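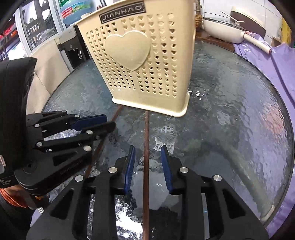
阳台那张圆玻璃桌,我终于把它收拾出来了!!

事情要从搬家说起。八月搬进来的时候,阳台是最后一个轮到的地方,所有没地方放的东西都往那里堆:花肥、晾衣夹、半包猫砂、两把折叠伞,还有一卷我到现在也没想明白是干什么用的绳子。桌子是前房东留下的,桌面是那种带水波纹的玻璃,灰绿灰绿的,深色的圆边,刚看到时我还嫌它老气,差点挂到二手群里去。幸好没挂。擦干净以后放在有光的地方,整张桌面一闪一闪的,像一小片池塘,我现在每天早上端着咖啡过去都要先看它一会儿。

然后是篮子!我要好好说说这个奶黄色的塑料篮子。它高高的,上宽下窄,正面一颗很大的光面爱心,周围密密麻麻全是小爱心镂空,斜斜地一列一列排过去。靠近上沿有一块深色小标牌,字母印得很有设计感,A写得像倒过来的V,我读出来像是JIANHAO。朋友Yatziri Arellano第一次见到就笑我,说这是小学女生的审美。那又怎么样,我小学的时候可没人给我买这个呀!

买它是在楼下的杂货铺Pimura,店面特别窄,两个人迎面走要侧身。我本来是进去买灯泡的,结果在最里面的架子底层看到了它,当场就把灯泡忘了(第二天又去了一趟)。同款好像还有别的颜色,可是奶黄色和我家阳台的绿植太配了,根本不用犹豫。

说说我是怎么用它的。

一开始我拿它装晾衣夹和衣架,失败。篮子太深,夹子全沉到底下,每次晒衣服都得把半条胳膊伸进去捞。后来换成装毛线,好看是好看,但是线头会从小爱心洞里钻出来,扯一下就勾住,有一团米色的棉线就是这么毁掉的,心疼。再后来我试着放卷起来的东西:野餐垫、薄毯子、瑜伽弹力带,竖着插进去,一下子就对了!高篮子就应该装高的东西,这么简单的道理我折腾了好几个星期才悟出来。

洗起来也省心。镂空的地方会积灰,我用旧牙刷蘸一点洗洁精,从里往外刷,再拿花洒冲一遍,倒扣着晾干。不要用钢丝球,光面的那颗大爱心刮花了会很明显。千万也别学我用热水烫,我以前有个Viltik的小收纳盒就是烫软了变形的,盖子从此盖不上。

桌子的清洁麻烦一点。水波纹玻璃的凹处特别会藏东西,浇花溅出来的泥点子、花粉、饼干渣,平着抹是抹不掉的。我的顺序是这样:先用干的软毛刷扫一遍,再喷温水加一点点白醋,等5分钟,然后用旧棉T恤打着圈擦。最后那一遍一定要换干布,否则太阳一照全是水印。边缘那一圈和玻璃交界的缝,用棉签走一圈,擦出来的颜色会让你怀疑人生。

我还给自己定了几条阳台规矩,写在冰箱上的,抄过来给大家看看:

桌上最多放一样收纳的东西,其他的一律落地或者上墙。
浇完花当场擦桌子,别拖到晚上。
篮子满了就要拿出去一样,不许再买第二个篮子(这条我自己都不太信)。
快递盒在阳台过夜视为违规。

执行到现在,违规两次,都是快递盒。

整理这件事真的会上瘾。收完阳台那天我兴奋得睡不着,半夜爬起来把厨房的抽屉也倒出来了,翻出三把开瓶器和一张过期的Pálfi面包店集点卡,差一个章就能换肉桂卷,气死我了!第二天又顺手把鞋柜理了,现在每次开柜门都忍不住多看两眼,路过的时候也要打开看一下,没什么事,就是看一下。

花钱方面,这次阳台改造我给自己的预算是300块,篮子、软毛刷、两个挂钩、一盆薄荷全在里面,还剩了一点点。薄荷长势喜人,已经剪过一轮泡水喝了。下一步想在墙上装一条细搁板,放小花盆用,在犹豫是白色还是原木色,有经验的朋友请务必告诉我!还有,谁家的高篮子是用来装别的东西的,也来说说,我很想偷师。

对了,上一篇有人问我阳台遮阳帘的事,我还在等Vurnisis那边寄布样,拿到手摸过了再写。听说米白那款比较透光,我有点担心夏天下午顶不住,但是颜色是真的好看啊。

评论

Hanne Hafþórsson
水波纹玻璃桌!我外婆家以前也有一张,小时候趴在上面写作业,字全是歪的。白醋那招我试试。

小满不满
毛线从洞里钻出来那段我笑出声,同款惨剧。后来我在篮子里套了个布袋,就再也没勾过线,楼主可以试试。

Yatziri Arellano
我说的是“很可爱的小学女生审美”,请把前半句补上。

博主回复
好好好,很可爱的!布袋这个主意太棒了,米色棉线在天之灵可以安息了。

阿橘爱晒太阳
搁板投原木色一票。我家白的装了一年,浇花的水痕全在上面,擦都擦不及。

路过的云
求问薄荷放在篮子旁边会不会招小飞虫?我家的招得厉害,已经送走两盆了。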